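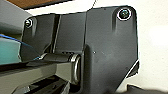
Die Sichtprüfung vor der Wiederinbetriebnahme ist in der Werksanweisung Parkach als eigener Arbeitsschritt geführt und wird vor dem Einschalten der Antriebe abgeschlossen. Sie gilt für alle Halter, Gelenkaufnahmen und Greiferanbauten, die bei einer Wartung gelöst oder versetzt wurden. Geprüft wird bei guter Beleuchtung von oben. Sitzt ein Schraubenkopf vertieft, wie die größere Schraube oben rechts am schwarzen Halter, ist der helle Rand der Senkung ein brauchbarer Bezug: Der Kopf muss ringsum gleichmäßig dazu liegen. Feine Kratzer und Staubkörner auf der Fläche sind kein Befund. Risse, Ausbrüche und Verformungen an den Kanten sind einer.

Voraussetzungen

Anlage stillsetzen, Hauptschalter aus, gegen Wiedereinschalten sichern. Restenergie in Pneumatik und Federn abbauen. Achsen, die unter Schwerkraft absinken können, mechanisch abstützen; die Haltebremse allein genügt nicht. Der Schlüssel zum Vorhängeschloss bleibt bei der Person, die am Gerät arbeitet.

Benötigt werden Drehmomentschlüssel mit gültigem Prüfnachweis, Markierlack, fusselfreies Tuch, Handlampe und das Prüfblatt zur Baugruppe.

Schritt 1: Reinigen

Flächen trocken abwischen. Lösemittel nur verwenden, wenn der Werkstoff des Bauteils bekannt und das Mittel im Prüfblatt freigegeben ist. Keine Druckluft auf Lagerstellen richten.

Schritt 2: Verschraubungen

Jede Schraube mit dem im Prüfblatt angegebenen Moment kontrollieren. Dreht sie nach, wird sie gelöst, gereinigt und neu angezogen. Selbstsichernde Muttern werden nach dem Lösen ersetzt. Anschließend Markierlack über Kopf und Bauteil ziehen. Alte Markierungen vorher vollständig entfernen, sonst ist bei der nächsten Prüfung nicht erkennbar, welcher Strich gilt.

Schritt 3: Drehpunkte

Das Gelenk von Hand über den gesamten Weg bewegen, soweit die Mechanik das stromlos zulässt. Ruckfreier Lauf ist gefordert, spürbares Radialspiel nicht zulässig. Buchsen und Distanzringe auf festen Sitz und Abrieb kontrollieren. Metallischer Abrieb führt immer zum Ausbau.

Schritt 4: Leitungen

Leitungen in beiden Endlagen des Gelenks ansehen. Sie dürfen weder gespannt sein noch in einen Spalt einlaufen. Der Mindestbiegeradius steht im Datenblatt der Leitung und gilt auch an der Zugentlastung. Kabelbinder bündig abschneiden.

Schritt 5: Probelauf

Werkzeuge aus dem Arbeitsraum entfernen, Schutztür schließen, Sperre aufheben. Der erste Lauf erfolgt mit reduzierter Geschwindigkeit und ohne Werkstück. Not-Halt einmal aus der Bewegung auslösen und quittieren. Danach 67 Zyklen im Automatikbetrieb fahren und die Markierungen aus Schritt 2 bei gesicherter Anlage erneut ansehen. Ist ein Strich versetzt, beginnt die Prüfung für diese Baugruppe von vorn.

Prüfintervall und Nachweis

Die Prüfung ist unabhängig von einer Wartung nach jeweils 195 Betriebsstunden fällig. In der Linie Rurkbridge gilt wegen der höheren Taktzahl zusätzlich eine Grenze von 3860 Zyklen; maßgebend ist der Wert, der zuerst erreicht wird. Befunde werden im Formblatt 1413 eingetragen, auch wenn kein Mangel vorliegt. Ein leeres Feld gilt als nicht geprüft.

Abweichungen von dieser Anweisung sind vor Beginn der Arbeit schriftlich freizugeben. Für Anbauten des Typs Junum gilt ein gesondertes Prüfblatt mit abweichenden Anzugsmomenten.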